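Section 4: Setting Up Your Pretend Kitchen on a Real Countertop

You've unpacked the Tostosstead play food set, you've read the safety pages (please do read the safety pages), and now comes the part we love most. This section covers getting the plush food, the wooden pieces and your own borrowed kitchen things arranged so that a child can cook, serve, tidy up and start all over again. Plan on a relaxed half hour the first time. After that it goes very quickly!

The Tostosstead set works on a low table, on a rug or on a real kitchen counter. We've written this section for the counter because that's what most families ask us about, and because it's so much fun to play where the real cooking happens. If you're using a floor setup, skip to step 3 and ignore the notes about stools.

4.1 Before you start

Have these within reach:

- The plush fruit from Bag A
- One plate or shallow bowl, wide enough to hold three pieces of fruit
- A drawer-style organizer or a couple of open boxes
- A small cutting board with no knife grooves (grooves catch on the stitching)
- One pot with a comfortable handle
- A soft, clean cloth

Wipe the counter and let it dry all the way. Plush fabric soaks up whatever it lands on, and a banana that has picked up olive oil is a sad thing to wash.

CAUTION: Turn off and unplug any real appliance within a child's reach before play begins. Move knives, glass, hot pans and cleaning products to another room or a locked cabinet. Do not set up play food beside a cooktop that is in use or still warm.

CAUTION: A child at a counter needs an adult at the counter. If you use a step stool, choose one with a wide base and stay close enough to touch it.

4.2 Laying out the kitchen

1. Pick your stretch of counter. Choose a section with a wall or backsplash behind it so that things can't be pushed off the far side. Leave the front edge clear by the width of your hand.

2. Place the organizer first. It's the heaviest piece and everything else takes its position from it. Set it down flat, check that it doesn't rock, and open and close the drawer a couple of times. If the drawer runs on metal rails, show your child where fingers go and where they don't.

3. Set the plate where it can be reached. On top of the organizer is a great spot if the organizer is low and steady. The extra height makes a lovely little serving counter, and the fruit looks wonderful up there! If your organizer is tall, put the plate beside it.

4. Put the fruit on the plate. Three pieces are plenty to begin with. We like to mix shapes: something long, something round and something in a slice. Turn the slices so the bright side faces the cook.

5. Bring in the cutting board. Lay it flat, with open space on at least one side. You can raise it on a sturdy box if your child likes working a bit higher. Press on each corner. If a corner dips, take the box away.

6. Add the pot. Turn the handle inward, away from the front edge, just as you would with a real pot. Children copy what they see, and this is one of the nicest habits the set can teach.

7. Add ingredients for color. Dry pasta in a clear canister looks terrific next to plush fruit. Keep the lid on tight for children under three and let it be scenery.

NOTE: Dry pasta and beans are small parts. Anything a child can fit in their mouth should stay closed in its container unless you are sitting right there.

NOTE: If you own the Orel storage tray, it can stand in for the organizer in step 2. The tray has no drawer, so use one end for "fresh" food and the other for "cooked."

4.3 Your first meal together

Fruit salad is our favorite starter. It needs no sauces, no rules and very little explaining.

1. Ask your child to choose a fruit and carry it to the cutting board.
2. Pretend to chop, using the side of the hand. (Sound effects are strongly encouraged.)
3. Tip the fruit into the pot and stir with a wooden spoon.
4. Serve it back onto the plate.
5. Eat noisily. Ask for seconds.

Once that feels easy, hand over the menu. One of our home testers, Nneka Adebisi, wrote to tell us that her son ran a watermelon soup restaurant for most of June and charged 2,000 for a bowl. She never found out 2,000 of what. We were so pleased with this that the soup is now in the recipe cards at the back of the manual.

Children who'd sooner sort than cook are playing just as well. Let them line the fruit up by color, hide it in the drawer, or pack everything into boxes and deliver it to the couch. 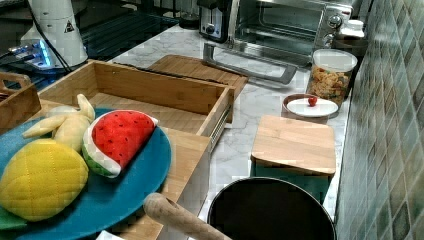
4.4 Keeping real and pretend apart

Sharing a counter with the family's actual groceries works beautifully as long as everyone knows what belongs where. These few habits have served our testers well.

- Give the play food one home. An empty drawer or open tray is ideal, and children are quick to learn "fruit sleeps in the drawer."
- Keep a separate plate for play, in a color you don't use at dinner.
- Wash any borrowed pot or board before real food touches it again. Plush sheds a little fiber in the first weeks, which is normal.
- Tuck cords to the back of the counter or take them away completely.

CAUTION: Never put plush food in a microwave, oven, toaster or air fryer, even switched off and even as a joke. Children will repeat it when you aren't looking.

4.5 Packing away

1. Shake each plush piece over the sink to get rid of crumbs.
2. Squeeze the quilted pieces gently. If one feels damp, leave it out on a cloth overnight.
3. Put the heavier fruit at the bottom of the drawer and curved pieces such as bananas on top, so their fingers keep their shape.
4. Close the drawer slowly. If it sticks, look for fabric caught in the rail and ease it out by hand. Do not tug.
5. Stand the boards on edge to air.

The drawer will hold up to 600 grams of plush and wooden pieces. Past that it still closes, but the rails wear faster.

4.6 Cleaning and care

Plush pieces: Hand wash in cool water with mild soap. Press the water out in a towel and dry flat. The quilting stays puffier if you turn the pieces over halfway through drying.

Bamboo and other wooden pieces: Wipe with a barely damp cloth and dry right away. Don't soak them and don't put them in the dishwasher. A thin coat of food-safe oil brings the grain back up beautifully when it starts to look dull.

Seams: Run a finger along every seam once a month. If you can see stuffing, put the piece aside until it's mended. Replacement pieces are listed on page 145 of the full catalog.

4.7 If something isn't working

The plate slides on the organizer. Put a square of non-slip shelf liner underneath.

The board wobbles on its box. The box is too small. Use a wider one, or lay the board straight on the counter.

The fruit keeps rolling off the plate. Try a plate with a raised rim, or put the slice in the middle and rest the others against it.

Two children, one pot. Make one the cook and the other the customer, then trade when the plate is empty. A second pot also solves this!

The child has lost interest. Put everything away for a week and bring back only half. Armindo Paiva on our design team swears by adding one new container, with nothing in it, and saying nothing about it.

Section revised January 31, 2024. Text by Gunvor Eide. Continue to Section 5, Recipe Cards.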